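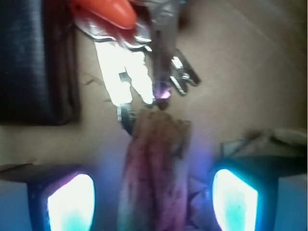 Kuusk
Facilities support, Pladavham building

Ticket: Key bunch, orange-red cap
Queue: Keys and locks
Status: Open, waiting on part
Priority: Normal

Reported problem
Large key on the bunch binds in the Plurwood cabinet lock, second floor store. It goes in fully, turns a few degrees and stops. The slender key on the same bunch works in its own lock. User had been wiping the keys with a cloth before each attempt. No change.

Log

09:10 - Bunch received at the desk. Large key has a notched, stepped blade with a small slot in the side. No bend found when laid on a flat plate.

09:25 - Tried the large key in the cabinet, 10 attempts. Turned fully on two, stopped short on the rest. Slight upward pressure on the bow makes no difference.

09:40 - Cleaned the blade with a dry cloth, then with alcohol. Gray residue came off near the shoulder. Retested, same result.

10:05 - Graphite into the keyway, one short puff. Do not use oil on these locks - the Prarkaleck maintenance sheet rules it out and the last oiled cylinder had to be replaced.

10:20 - Spare key from the cabinet safe turned first time, and every time after that. Cylinder is probably fine. Fault is with the large key.

10:45 - Compared the two blades with calipers. Third step on the large key is worn by 0.2 mm against the spare. Log sheet puts this lock at 2,000 cycles a year, so wear is plausible.

Action
New key requested, to be cut from the spare and not from the worn one. Job number 19 on the Prarkaleck order sheet. Spare issued to the store until it arrives.

Remaining
Move the orange-red cap to the new key so the store can still find it on the bunch. Retest with 10 turns before handing back. Scrap the worn key and strike it from the register.

Note for whoever picks this up: cabinet sticks at the bottom hinge as well. Separate fault, separate ticket.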